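Vustov > Feeds > Knut Frerichs > Thread

Latest Threads Saved Lists About

Knut Frerichs
Sorting small household goods, February notes. One work surface, one category at a time. Posting the rules as I use them so I can find them again next year.

1/ Clothespins. Stored in the orange-yellow basket, pastel ones only. Wooden pins live outside with the line and are a separate stock. Spring tension gets checked by hand: open fully, release, discard if the jaws don't meet square.

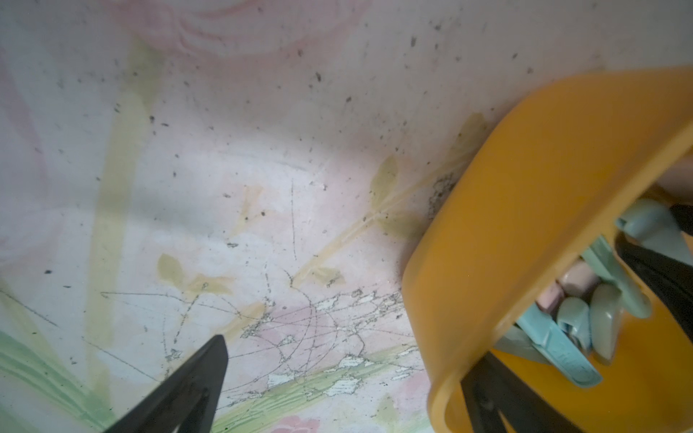
2/ Basket rule: single layer if possible, never above the rim. An overfull basket means pins on the floor and then pins in the vacuum.

3/ The floral covering under all this is past its best. The print has gone in one patch and the scratches run out from there. Replacement is on the list at Getstead, sold by the meter. I need 3. A heavier gauge would be sensible – the thin grade scores as soon as a metal edge crosses it.

4/ Craft sticks. Flat, tongue-depressor shape, pink, teal, mint and beige. They go in the shallow yellow tray. I don't sort by color. Sorting by color takes 19 minutes and is undone the first time anyone glues something.

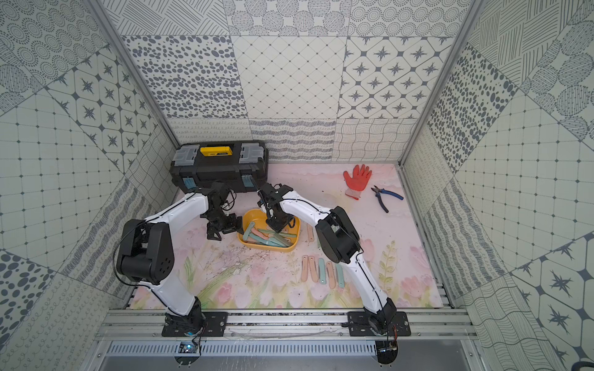

A shallow tray beats a jar for these. In a jar they bind against each other and you pull out a fistful. The next thing to settle is hand tools. Diagonal cutters with the blue handles belong in the black toolbox, jaws closed. Work gloves go on top as a pair, cuffs toward the latches.

5/ Toolbox contents get a written list taped inside the lid. Mine is from Deák's template, cut down to 9 lines. If an item isn't on the list it goes to the shed.

6/ Knives. The teal sheath is marked CERAMIC and goes only on a ceramic blade. Ceramic chips if it rattles against steel, so sheath first, drawer second. Handles all face the same way – peach, light green, then the grayish-green ones.
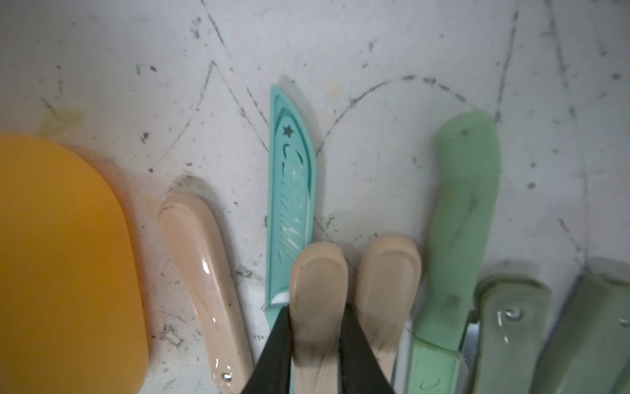

7/ Cleaning. Cut lines hold dirt. Baking soda paste, stiff brush, work along the scratch and then across it. Rinse, repeat. Stetosora's cream cleaner is fine too but needs a longer rinse.

8/ Still to do: string, tape, batteries. Batteries need a tester first.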